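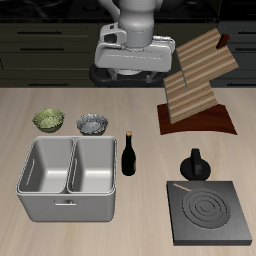
Projects > Simulation > Cutthorpe counter cell > README

Cutthorpe counter cell: setup and maintenance notes

Filed under: simulation, robot arm, scene maintenance

Cutthorpe is a simulated kitchen counter with one robot arm and a two-finger gripper. We use it for short pick-and-place episodes with the green bottle. The present file explains how the cell is installed, which parts of it need regular checking, and what was repaired in release 12. It does not explain how to train a policy. For that, please read the notes in the Torres folder.

The cell was built in September by Farhad Tabrizi and Natália Rocha. Mimoza Ivanov maintains it now. Last edit of this file: 12/12/2025.

Contents of the release

The release has 596 episodes, all from the same counter layout. Each episode is one folder with the joint positions, the gripper opening, the pose of the bottle at every step and the rendered images. Episodes in which the solver gave a warning are kept in a separate folder with the name "held". Please do not mix them with the others. They have the same file structure and a script will read them without complaint.

The layout file lists the double sink, the bottle, the stove plate, the round knob behind it, the two bowls at the back and the striped wooden piece that stands on the right. The sink, the stove plate, the knob and the wooden piece are fixed. The bottle and both bowls are free bodies and can be pushed.

Starting the cell

1. Unpack the release in an empty folder. Old mesh files from release 11 have the same names, and the loader takes the first one it finds.
2. Load the layout file first and the arm file second. In the opposite order, the arm is placed at the world origin and the first step will fail.
3. Let the scene settle for 90 steps before you send any command. The bowls are spawned a little above the counter and need to come to rest.
4. Send the arm to its home pose and compare the joint values with home.txt. All of them must agree to the third decimal.
5. Open and close the gripper once without an object. The two fingers must arrive together.

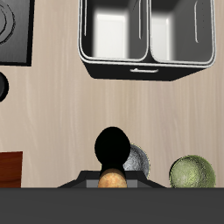

If the settled positions of the free bodies are different from the ones in rest.txt, stop there and look at the time step. In nearly all the reports that we received, the user had changed the time step for speed and had forgotten it. With a larger step the bowls slide on the counter before the arm has moved at all, and every grasp after that is measured against a wrong start.

Camera files

The camera positions are in a file of their own, separate from the layout. There are views of the counter together with the arm, and also a close view of the surface. When you change the mounting of the gripper, render one image from every camera and compare it by eye with the reference folder. Simão Barreto wrote a script for comparing pixels, but it reacts to small differences in the shadows between graphics drivers, so we do not rely on it alone.

What was repaired in release 12

The largest repair is the contact between the fingers and the bottle. In release 11 the collision shape of the bottle was one straight cylinder, as wide as the body all the way up. The fingers stopped in the air next to the neck, and the bottle was lifted by a contact that did not exist in the drawing. Natália replaced the shape by 5 convex parts which follow the neck, the shoulder and the body. The mass did not change. The center of mass was measured again and is lower than before.

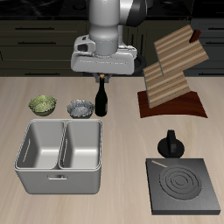 The closing speed of the fingers was reduced at the same time. With the old speed the new shape gave a small jump at first contact, and the bottle could turn before the grip was complete. Deolinda Meireles tested the slower value on the full list of start poses. It costs a little time in each episode, and we accept this.

Smaller repairs:

- The friction value of the cork was missing, and the engine used its default. It is now written in the material file.
- The silver bowl had its inner and outer surface exchanged, so a finger could pass through from one side.
- The arm file had an absolute path from the Hornum machine. It is relative now.

Regular checks

We do these checks after each update of the physics engine, and also before a new batch is recorded. The order is important.

1. Run the empty settle test and compare it with rest.txt.
2. Drive the arm from home to the pose above the bottle with the gripper open. The path should be free of contacts. If the log shows a contact with the silver bowl, the wrist offset is probably wrong.
3. Close on the top of the bottle, hold, and read the two finger forces. They should be nearly equal. A clear difference means that the gripper is not centered.
4. Open the fingers and go straight up. Read the pose of the bottle again, it should stand where it stood in the layout file.

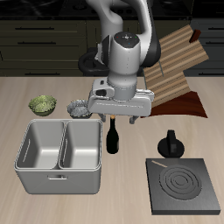
Known problems

The knob behind the stove plate is a fixed body and cannot be turned. Several users asked for this. It needs a joint and a new mesh, and nobody has been assigned to it.

The leaves in the green bowl are one single mesh. Do not try to grasp them.

On machines with the Dukport image, the first render after loading is sometimes black. Render once more and delete the first one.

Reporting

Send the log, the layout file and the exact time step to Mimoza Ivanov. When the problem is in the grasp, please include also the two finger forces from check 3. Reports that come without the time step will be returned with a question for it.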